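Suivi de demande : plateau de table, tache claire et fil du bois
Service concerné : mobilier, atelier Kuditz
Produit : table Masus, plateau bois clair, finition huile Ilumard
État : ouvert, en attente du fournisseur

1. Demande initiale

Le client signale une « zone blanchie » sur le plateau, apparue selon lui après un nettoyage en septembre. Il demande le remplacement complet du plateau. Il joint une facture d'huile Ilumard et un mot où il affirme avoir suivi la notice à la lettre. On nous dit ça à chaque fois, je le note quand même.

Aucune indication sur le produit de nettoyage. Question posée, réponse reçue : « un produit normal ». Ça ne nous avance pas beaucoup.

2. Premier avis du fournisseur

Kozłowski répond en deux lignes : usure normale, hors garantie. Pas de demande de mesure, pas de question sur l'éclairage de la pièce, rien. Je ne vois pas comment on peut conclure à l'usure sans avoir regardé le plateau à deux heures différentes de la journée. Je ne clos pas sur cette base.

3. Examen du plateau

Bois blond, tirant sur le miel par endroits. Le veinage est serré et part en diagonale, avec au milieu les arches emboîtées habituelles d'un débit sur dosse. Le client appelle ça « des auréoles ». Ce n'en sont pas, les lignes brunes suivent le dessin du bois et se resserrent autour d'un centre plus pâle.

Reste la plage blanchâtre, un peu au-dessus du milieu et vers la gauche. Le grain y paraît argenté. Pour moi c'est un reflet, en tout cas sur cette vue. Ombres légères vers le haut à droite.
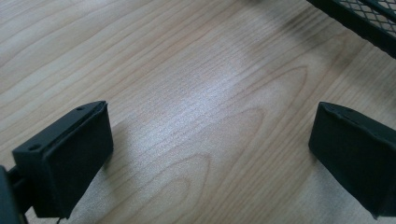

4. Essais demandés au client

a) Éteindre le plafonnier, fermer le volet, éclairer de côté avec une lampe. Si la plage claire se déplace avec la lampe, on arrête de parler de décoloration.
b) Passer la main à plat sur la zone puis à côté. Noter si c'est rugueux.
c) Ne rien huiler, ne rien poncer avant notre retour. Le client voulait « donner un petit coup » au grain 80. Surtout pas.

Retour sur a) : il écrit que la tache « bouge un peu, mais pas vraiment ». Je lui ai demandé de refaire l'essai vers 18 h, volet fermé pour de bon cette fois.
Retour sur b) : « pareil partout ».
Retour sur c) : rien poncé, d'après lui.

5. Question de l'ampoule

Le client a changé son éclairage avant l'été et pense être passé de 3000 à 4000 K. L'emballage est jeté, donc à vérifier sur le culot. Une lumière plus froide sur un bois huilé blond peut suffire à faire paraître une zone grise. Je le dis sans y croire à cent pour cent, il affirme que la tache se voit aussi le matin. Il y a une fenêtre de ce côté de la table, et le matin elle donne en plein dessus.

6. Devis

Kozłowski propose, si le client insiste, une reprise de surface à environ 70 euros, transport non compris. Reprise de quoi, au juste ? Le devis ne le précise pas. Je refuse de le transmettre tant qu'on n'a pas établi qu'il y a un défaut.

7. Reste à faire

Client : essai a) à refaire, relevé du culot de l'ampoule, nom exact du nettoyant.
Kozłowski : motiver par écrit le refus de garantie.
Atelier : comparer avec une chute du même lot, si on en retrouve une.

Relance prévue à réception de l'essai. Pas de remplacement de plateau validé à ce stade.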